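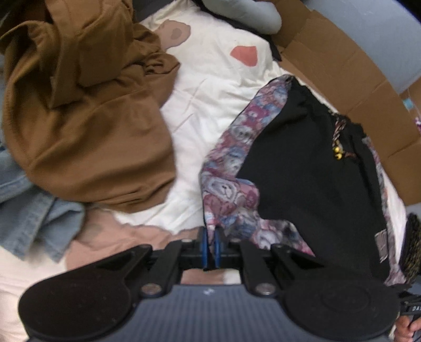

Attachment 1: black drawstring garment with the printed trim, on the cream cloth, box open behind it

Ticket 2826
Product: Skelance wardrobe app, box lists
Status: Solved
Category: Sorting and packing / labels

Opened in June, morning

Hi! First off, I love this app. I'm packing up the whole bedroom closet and I've gotten further in one weekend than I did all last year. I do have a snag, though.

I spread a big printed cloth on the floor, dump a pile of clothes on it, and enter each piece before it goes in the cardboard box. Box 8 went fine until I got to the black piece in the attachment. It has a gathered waist and a braided drawstring with two shiny gold bells or beads on the end (so pretty, I'd forgotten I owned it). I saved it as "Black, drawstring, printed trim" and the list for Box 8 went blank. The box is still there, but it says 0 items.

What I tried:
- closed the app and opened it again
- logged out and in
- renamed the box to "Box 8 bedroom"
- added a brown sweater as a test. It showed up, then vanished when I went back to the main screen

Boxes 1 to 7 are all okay. App says I have 938 items total, and that number did not drop when the list went blank, so I'm hoping everything is hiding in there somewhere!

Reply from Skelance support, 10:40 a.m.

Thanks for writing in, and wow, 938 items is a serious closet! Good news first: the total not dropping means your entries are still saved. The list view is what's failing.

Two questions. Did you pick a trim type from the menu or type your own? And is the "group by set" switch on for Box 8?

Please don't delete the box in the meantime.

Customer, 11:15 a.m.

Typed my own. I put "printed / braided cord / gold" in the trim field. And yes, group by set is on! I turned it on for Box 8 only, so I could keep the black one together with a top I bought at Rosell that I always wear with it.

Reply from Skelance support, 11:50 a.m.

That's very helpful. We got the same blank list here using slashes in the trim field with grouping on. Please try this:

1. Open Box 8, tap the three dots, turn off group by set.
2. Go back to the main screen and pull down to refresh.
3. Open the black item and change the slashes to commas.
4. Turn grouping on again.

Customer, 12:20 p.m.

It's back!! All of it, and the test sweater too. After step 2 I still had a blank screen, but I pulled down a second time and there it was. Did steps 3 and 4, and the set is holding together fine.

One small leftover: the label for Box 8 prints on my Schwaiger sheets with the old name. Not a big deal, I can write on the box with a marker.

Reply from Skelance support, 1:05 p.m.

So glad! For the label, open Print, tap Clear saved labels, and print again. Renaming a box doesn't update a label that was already made. The slash problem has been passed to the app team, and until it's fixed, commas or dashes are safe in any field.

Customer, 1:30 p.m.

Label is right now. Box 8 is getting filled this afternoon, then on to the denim pile. Thank you!

Closed by customer.

Related tickets
Box shows 0 items after moving to new phone
Can I put one item in two sets?
Labels print too small on Schwaiger sheets
Importing a list from Rarkia
Up to how many photos per item?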